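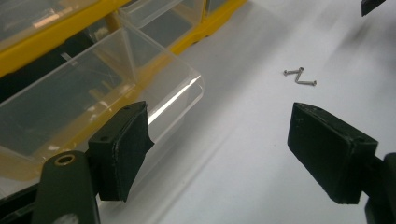

So who loses hours when the sorting gets automated? Around here, the people on second shift, and they found out from a printed schedule.

I've worked in small parts at Gullen for a while now. Screws, washers, clips, all the stuff that lives in little plastic drawers. I'm not against machines. I'm against the slideshow that comes with them.

The slideshow said 2,897 picks a shift. Our best day so far is 1,725, and that was with Precious Sibiya standing there the whole time fixing what got dropped.

Her job title changed, by the way. She used to be a kitter. Now she's a "flow partner." Same pay. I asked what a flow partner does and she said "mostly I pick up screws."

A tiny screw on a white table is easy for a person. You pinch it, you roll it, you feel if the thread is bad. You don't even think about it. Try writing that down as steps. They asked us to, and it took two of us all afternoon to get through one drawer.

Management keeps saying it takes away the boring part. OK, but the boring part was when we talked. Sibel Türkmen taught me half of what I know while we were both filling trays.

Now she's on the other side of the building doing returns and I see her at the vending machine.

To be fair, my wrists feel better. I'll give them that one. Pulling drawers all day is rough, and I do a lot less of it.

But "less strain" wasn't on the list of things they said they'd measure. Speed was. Error rate was. I asked if we could add sore hands and got told it was a great question.

They want the Grandier line switched over by July. Same plan, same slides, someone just swapped the name on the front page.

If you work on that line, ask for your new hours in writing before you help train anything. Ask who gets called when it jams, too.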